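Consejos para preparar un piso antes de entregar las llaves

Dejar una vivienda lista para el siguiente inquilino lleva menos tiempo si se sigue un orden. En la urbanización Escobar lo hacemos siempre igual: primero lo que mancha, después lo que se limpia y al final lo que se fotografía.

Agujeros de tacos. Se quita el taco con un tornillo a medio enroscar y unos alicates. Se rellena con masilla en 2 capas finas, se deja secar entre una y otra y se lija con grano fino. Una sola capa gruesa se hunde al secar y se nota con luz lateral.

Juntas de la ducha. Si la silicona está negra no merece la pena frotarla. Se corta con cúter, se limpia el borde con alcohol y se pone un cordón nuevo. No se usa la ducha hasta el día siguiente.

Puertas que rozan. Antes de cepillar hay que apretar las bisagras - muchas veces basta con eso. Si el tornillo gira en vacío, se mete un palillo con cola blanca en el agujero y se vuelve a atornillar.
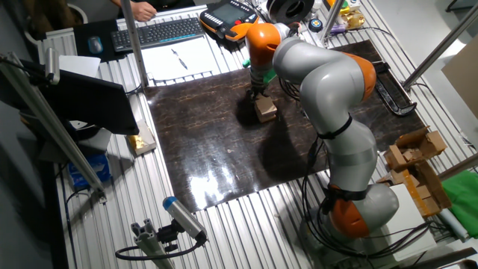 ¿Hay que pintar el piso entero cada vez que cambia el inquilino?
Depende del estado de las paredes. Si solo hay roces en el pasillo, se pinta ese paño completo, de esquina a esquina, con la misma pintura. Los parches sueltos se ven siempre.

Conviene guardar un bote pequeño bien cerrado, con la referencia del color y la habitación escritas en la tapa.

Campana y filtros. Los filtros metálicos se dejan 40 minutos en agua muy caliente con jabón desengrasante. Se aclaran y se escurren de pie. Crescencio Palacios, que lleva las entregas del edificio Prinurska, los cambia directamente cuando la malla está deformada.

Contadores y llaves. Se anotan las lecturas de agua y luz delante del inquilino y se apunta cuántos juegos de llaves se devuelven, incluidos buzón y trastero. La hoja la firman las dos partes.

Persianas. La cinta deshilachada se cambia antes de que se rompa. Hay que medirla entera, con la persiana bajada, y comprar un metro de más.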